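Four grippers, one bench and a very patient tea towel

I have a folding table in a borrowed room at Nedunside, and for most of May it was covered in grippers. Four of them, to be exact, plus two controllers, a drawer's worth of screws and one mug I kept knocking over. The plan was to spend a fortnight finding out which one I'd want to live with if I were setting up a small lab or a serious home workshop. It took nearly four weeks, and I enjoyed almost all of it.

A bit of background, so you know whose opinion you're getting. I'm not an engineer. I came to robots through fixing sewing machines, so I care a lot about how things hold fabric and not very much about how fast they can stack blocks. If your whole day is stacking blocks, adjust my scores accordingly!

The line-up went like this. From Camico I had the parallel-jaw model, a tidy little unit with flat rubber pads, and its bigger sibling with swappable fingers. Głowacki sent a three-fingered adaptive hand that arrived in a case nicer than any luggage I own. And then there was the hand-held kind, the sort you carry around yourself to record demonstrations and later match with fingers of the same shape on an arm. I'd wanted to try one of those for ages.

Every gripper got the same jobs. Pick up a tea towel by one corner and fold it in half. Lift an egg (boiled, I'm not a monster). Move a teaspoon from a saucer to a cup. Take the lid off a jar that somebody sensible had already loosened. Thirty tries at each, with a break whenever I started talking to the equipment.

The small Camico was the one I expected to find boring, and it was, in the way a good screwdriver is boring. It closed where I told it to close. The teaspoon gave it no trouble at all and the jar lid only slipped when I'd put the arm in a daft spot to begin with. Cloth was another story. Flat pads slide over cotton until they catch something, and then they catch far too much of it, so my half-folds came out looking like a scone. I tried adding a strip of grippy shelf liner with double-sided tape, which helped for an afternoon and then left a gummy mess I was still picking off a week later.

The bigger Camico fixes some of this by letting you change the fingers. Changing them takes four screws a side and a driver that isn't in the box, which made me grumpier than it should have. Once I had narrow fingertips on, towel corners went from hopeless to fairly good. It's a heavy thing, though. My arm is the old Arkness desktop one and you could hear it complaining at full stretch – I ended up dragging the whole bench closer, mug included.

Then the Głowacki. Oh, I wanted to love it. Three fingers wrapping themselves around a boiled egg is a lovely thing to watch and I made a video call just to show it off. It was the gentlest of the lot and the only one I'd trust with a ripe peach. But the fingers hide whatever they're holding, so the wrist camera spends half its time looking at knuckles, and a teaspoon lying flat on a saucer was more or less beyond it. Setup was also long. I counted 66 steps in the quick start guide and did several of them twice, once because I'd misread the diagram and once because the diagram was upside down.

Which leaves the hand-held. There's no motor doing the thinking, just you, a pair of fingers and a wide-angle camera looking over the top of them. Fingers with soft, patterned pads are what won me over. They gave a little, they kept hold of the towel corner, and after an hour I'd stopped noticing I was using a tool. I did 90 folds in one sitting without getting cross, and I have never said that about laundry.

It has its annoyances. You have to keep your movements smooth and fairly slow, and I'm a quick, jerky person in the kitchen. My first batch of recordings was full of sudden lurches where I'd reached for my tea. The little printed markers by the fingers need to stay clean and in view too, since they're how the software works out how wide the gap is, and I got a smear of hand cream on one early on and lost a morning to it. Wipe them before you start. Wipe them after lunch as well.

And the wide lens takes some getting used to. Straight edges turn into bananas and anything off to the side looks stretched. I worried about that until I'd played back a few sessions and saw how much it takes in: both fingers, the bench, the backdrop and a good chunk of the ceiling. My ordinary webcam, clamped to the shelf, missed the egg entirely whenever my elbow drifted across. If you're choosing between a narrow view that looks pretty and a wide one that looks odd, go wide.

Controllers get a short mention. The Arkness box is slow to boot and reliable after that. The Camico one starts in a blink and has an app with far too many colours in it, and twice it forgot my finger settings overnight. I'd still take the Camico if I were swapping grippers a lot, and just write the settings on a bit of masking tape.

On money, the big Camico with one spare set of fingers came to 1284 dollars by the time it reached my door, freight and all. The small one is a good deal cheaper and would suit plenty of people. I'd put what you save toward decent lighting and a plain dark cloth to hang behind the bench, which made my footage much easier to go through.

I've sent the three powered ones back now. The hand-held is staying another month because I've got a pile of pillowcases and an idea about fitted sheets. 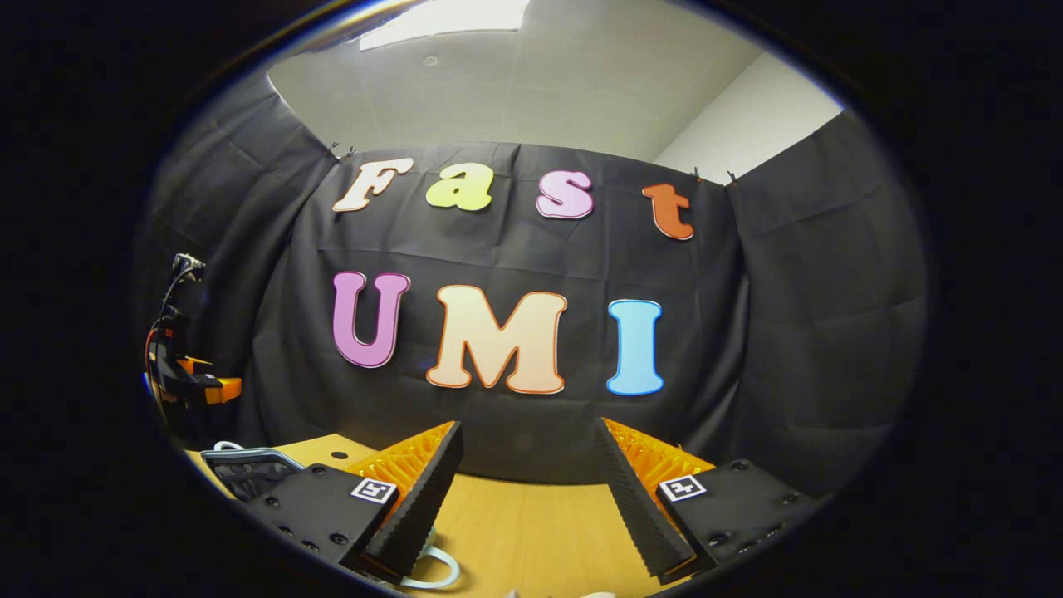
Do I need to own a robot arm before trying a hand-held gripper?

You can start without one. The hand-held records your own movements, so all the practice and the collecting can be done at a bench, and an arm only comes into it when you want a machine to have a go at the job. Check that matching fingers are available for whichever arm you have in mind before you record too much.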